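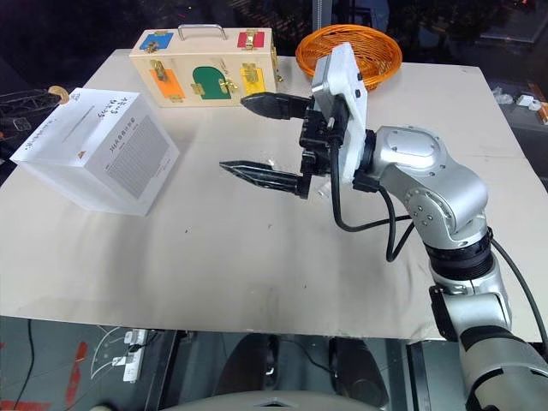
Hazel Iwasaki asked us after the last open day why the visitors only stand behind the rope and watch, and if it would be possible that next time some of them sit down and work with the arm themselves. We discussed her question in the team for a long while. The answer is yes, and for this reason we are now looking for participants.

## Call for participants: open day at the Oletti workshop

On May 20, 2023, Oletti opens its robot workshop to the public. During the day we will show our arm at the table, working with everyday objects: a wooden box with small colored doors and latches, a woven basket, and other things of this size. Between the demonstrations there will be sessions in which a participant guides the arm, with one of our operators sitting beside.

We need people for these sessions. You do not need to know anything about robots. In fact we would be glad to have many persons who never touched one.

### What you will do

You will get a short introduction, and then you try a few tasks with the arm. For example, you move the gripper to a latch on the box and try to open the door behind it. Some latches are easy and some are quite difficult, also for us. It is no problem if you do not finish. After the tasks we ask you to fill in a form about how the work felt: what was clear, what was tiring, where you did not know what the arm would do next.

One session takes 2 hours, with a break in the middle. Tea and something small to eat are in the kitchen on the same floor.

### Who can take part

- You are 18 years or older.
- You can sit at a table and use both hands for the length of a session.
- You understand spoken English well enough to follow safety instructions. The operators speak slowly, and you can ask them to repeat.
- You have not worked for Oletti or for Humetti, who build our control software.

If you use glasses, please bring them. Long hair must be tied back, and we ask that you leave scarves, bracelets and loose sleeves at home or in the lockers. Closed shoes are required in the workshop.

If you have a pacemaker or another medical device, please write to us before you register, so that we can speak about it with you in private.

### Payment and travel

Each participant receives 300 crowns for a complete session. If you must stop before the end, for any reason, you are paid the same amount. Travel by bus or train is paid back against the ticket, but we are not able to pay for taxis.

The workshop is in the Hirneo building, entrance from the yard, room 183. The elevator works, and the doors are wide enough for a wheelchair. Parking is difficult on open days.

### Recording and your data

The sessions are recorded from above the table and from the robot. Your hands and your voice can be in the recordings. We keep them for the improvement of the Kao program, our training course for new operators, and we do not publish them without asking you again. You can tell us later that you want your recording deleted, and we will do it. The consent form is sent to you with the confirmation, so please read it at home and not in a hurry at the door.

### How to register

Please write a short message to the open day desk at Oletti, by e-mail or on paper, with:

- your name and a telephone number
- if you prefer the morning or the afternoon
- if you are right-handed or left-handed
- anything we should know to make the visit comfortable for you

We answer every message, also when the places are already full. In that case we put you on a waiting list, if you agree.

If you only want to watch, no registration is needed. The demonstrations are free and children are welcome there together with an adult. We have printed 700 programs, and they will lie at the entrance in the yard.

Questions about the sessions can be sent to the same desk. Please write "participant" in the subject line.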